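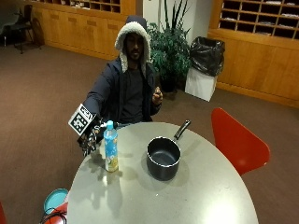 A saucepan and a bottle with a light blue cap on a round grey table.

Paid for a resilience program, can't tell if it's doing anything

Posted in Personal Growth and Coaching

rallow_reader
I signed up for an online course called Stomine back in December. It's 24 weeks, it cost me $2,390, and I'm now at week 18. The pitch was that you'd "rebuild your inner authority" after a setback. Mine was a redundancy after a long stint at the same company, so I was an easy mark, I suppose.

Every week there's a video, a worksheet and a group call on Sunday evening. The videos are mostly the founder telling the same story about her divorce in different jackets. The worksheets ask me to score my courage out of ten. I started on a five and I'm on an eight, but I'm the one filling in the number, so what's that worth? I still haven't applied for a job I really want.

When I asked my group leader how they measure results, she said I was "in resistance". Has anyone finished this or something like it and been able to point to a thing that changed? There's an upgrade being pushed for after week 24 and I need to decide. Please don't tell me to trust the process.

Faustine Lacroix
I did Stomine's earlier version and then a different one through Trenddale, so I've paid for this lesson twice.

"In resistance" is a handy phrase for the person selling. If you feel better, the course worked. If you don't, you resisted. I'd want to know what result would ever count against it, and I never got an answer to that from either outfit.

I did get something out of the Sunday calls. Being unemployed was lonely and it was good to have somewhere to be at a set time. There were 23 of us at the start and maybe half by the end, and I notice the testimonials only come from the half that stayed. I've since found a free job seekers' group at my library that does the same for me, with better biscuits.

What I'd do in your spot: forget the courage score and write down two or three things another person could check. Applications sent. Phone calls made to old colleagues. Do that for the six weeks you've got left. If the list is still blank at the end, I wouldn't spend another cent with them. Also read your contract before the upgrade call, and ask for the refund terms in writing. Mine had a clause about automatic enrolment that I'd missed.

One more thing. If you're flat most days or not sleeping, see your GP. A coach isn't trained for that, whatever the website says.

Châu
Never done Stomine but they're all the same. Read a book from the op shop and keep your money.

rallow_reader
Thanks Faustine. Found the clause, page four, they bill you unless you cancel before the last call. I've emailed them. Châu, I've read the books, that's how I ended up on their mailing list.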